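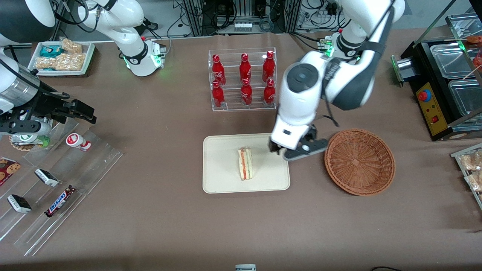
I've been put in charge of the snack table for my cousin's open house in April, and friends, I have thought about very little else for 37 days. Brown cloth, so the drips don't show. The Cokes get the clear two-tier rack, because a red bottle cap looks so cheerful up on a little step, and the puffed rice packs have their own white tray so they don't wander.

The sandwiches are where I need your help! I love a triangle standing up on its side so you can see the filling, but Aiguo says they dry out that way and wants them laid flat under a damp napkin. We have had this talk 2 times now and she is not budging (neither am I).

Also, what goes in a shallow wicker basket? I was thinking rolls. Jinlong says napkins, and he may be right, but I've got 1000 napkins left over from the Bastby picnic and once I start I'll never stop.

Anyway, send me your fillings, please. Nothing with raw onion, my aunt will be there!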